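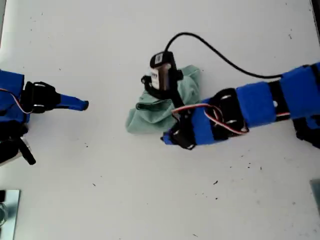 Dandgate workshop finishes first stage of two-arm bench build

13 January 2020

The shared workshop at Dandgate has completed the mechanical stage of Flultix, a pair of small servo-driven arms that work toward each other across a white tabletop. Wiring and calibration will continue through the spring.

The arms use black servo brackets, blue gripper ends and blue fabric wraps along the links. Each arm draws from its own 12 V supply. An earlier version shared one supply between both arms and reset when the two shoulders moved under load together.

Cloth is the current test material. In the standard trial a piece of green cloth is left bunched on the table, and the arms have 45 seconds to pull it out flat. Members have logged nearly 200 trials. Results are better with the cloth near the center of the table, where both grippers can reach it. Most failures are recorded as a missed first grip.

The cable to the black sensor unit is left with slack so that the wrist can turn without pulling on the connector. A shorter cable was tried and withdrawn after it worked loose at the plug.

Control software is based on Cordero, the workshop's own motion scheduler, which was first written for the Flendamance plotter. The servo update rate has not been changed. Joint limits are now stored per arm, and a stalled servo stops both arms.

The next stage covers folding. Drawings and the parts list will be released in May, after the wrist bracket has been revised.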